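Stretching Paper for Watercolor

Use sheets of 300 gsm or lighter. Heavier paper can be painted on without stretching.

1. Cut the sheet 7 mm smaller than the board on each side.
2. Soak it in clean, cool water until it bends without springing back.
3. Lift by two corners and let it drain.
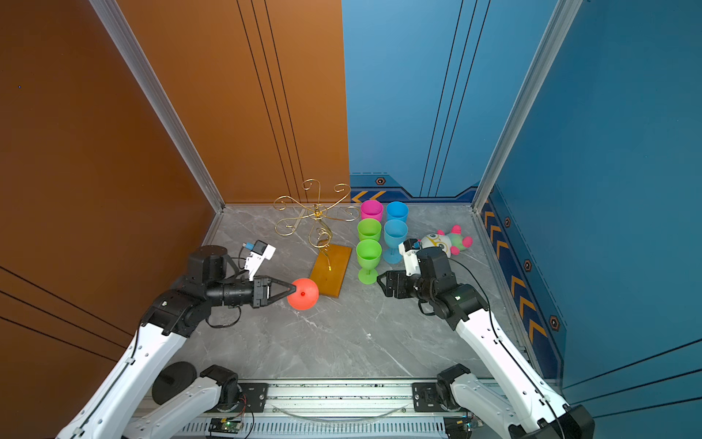
Two arms over the marble-patterned tabletop, the left one holding a red-orange ball.

4. Lay the sheet flat on the board and smooth from the center out with a damp sponge.
5. Tape all four edges with Seltau gummed tape, half on paper and half on wood.
6. Dry the board flat, away from heaters.

Do not use masking tape. It lifts as the paper shrinks. If the sheet buckles, cut it off and soak it again.

Nandi Makhubela, revised 30th August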